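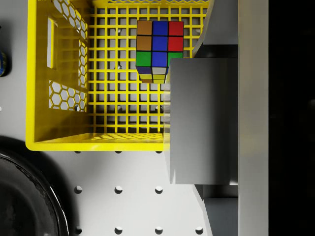
Cube, crate and gripper in the simulated cell.

Hunska crate-placing episodes: data card, version 3

Please read this card before you use the success labels

Versions 1 and 2 of this dataset have a fault in the success label. In many episodes the label says that the cube was placed when the gripper had not let it go yet. Version 3 has corrected labels. The images, joint positions and commands are the same in all versions, so if you use only these and never read the label, you can continue with the files you have.

What is in the dataset

Hunska is a set of simulated episodes made at Kirui with the Sutari simulator. In each episode a robot arm with a parallel gripper must pick up one object from a white pegboard table and put it into a yellow crate. The crate has a grid floor and walls with honeycomb holes. The object in this release is always a puzzle cube with colored stickers. Other objects stand on the table to make the task less clean, and they are never the target.

Each episode folder contains:

frames/ – color images, one per control step
state.csv – joint positions, finger opening, contact forces
command.csv – what the controller asked for
label.json – success flag, step of success, reason of end
scene.json – starting poses of all objects

All values are in SI units. The images are rendered, and no real camera was used in any part of the collection.

What went wrong

The success check in versions 1 and 2 had two conditions. First, the center of the cube must be inside the box volume of the crate. Second, the cube must move slower than a limit for 3 steps. We wrote this check for a different task, where the object was dropped from above, and for that task it was enough.

In the crate task the Somlow controller lowers the cube slowly and makes a pause before it opens the fingers. During this pause the cube is inside the volume and almost does not move. Both conditions are true, the episode is marked as a success, and the recording ends there. The release is then missing from the data. A policy trained on such episodes learns to bring the cube into the crate and hold it. This is exactly what our first policy did, and we spent too many days looking for the problem in the training code.

Hina Ghumman found the cause when she plotted the finger opening for the last 20 steps of each successful episode. In a correct episode the line goes up near the end. In the faulty ones it stays flat.

A second fault was connected to the first. The crate walls are perforated, but the collision shape that we gave to Sutari had solid walls that were too thin. When a finger pressed against a wall, it could go a small distance into it, and no contact was written in state.csv. Some episodes therefore look free of collision in the numbers while the finger is pushing into the crate. On real hardware this would be a stop of the arm or a damaged crate.

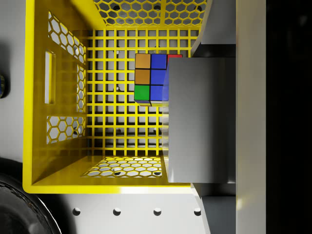
Szu-yu Chou

How the labels were checked again

We tried first to correct the labels from the images, and I do not recommend it. A finger often covers the cube at the important moment. With the gray finger over the right side of the cube, as in the view just before this section, a person can see that the cube is in the crate but cannot decide if the finger touches it or only stands in front of it. Two of us labeled the same set of frames and we disagreed too often.

For version 3 we replayed the commands in the simulator and used the contact forces. An episode is now a success only if all of these are true:

the cube is inside the crate volume
both fingers have zero contact force with the cube
the finger opening is larger than the width of the cube
the cube stays below the speed limit for 8 steps after the release

Episodes that ended during the pause now have the success flag set to false and the reason "ended_before_release". We did not delete them. They can be useful if you study the approach part only.

For the wall fault, the collision shape has been rebuilt with thicker walls. It is used for the replay only, so the motion in the recorded images is still the old one. Where the replay found contact between finger and wall, label.json has a new field "wall_contact" with the first and last step.

Known limits of version 3

The replay is not perfectly equal to the original recording. In a small part of the episodes the cube ends in a different pose. These have the field "replay_mismatch" and you should leave them out of any evaluation.

The honeycomb holes in the walls exist only for the renderer. In the collision shape they are closed. A thin object that could go through a hole in reality will not do so in this simulation.

The gripper fills a large part of many images. If your method needs to see the whole crate, this dataset is probably a poor choice.

Please do not use the contact forces to set limits for a real arm. The stiffness values in Sutari were chosen for stable simulation, and we never compared them with a measurement.

If you already trained on version 1 or 2

Check the finger command of your policy in the last part of the motion before you run it on any hardware. Our policy kept the fingers closed and the arm continued to push down a little at every step. In simulation this cost us only time. Keep the emergency stop near your hand for the first runs, also after retraining.

Changes

Version 3, October 31, 2024: success labels replaced, fields wall_contact and replay_mismatch added, this card rewritten.
Version 2: missing scene.json files added.
Version 1: first release.

Reports of wrong labels are welcome in the issue list. Please give the episode folder name and the step number.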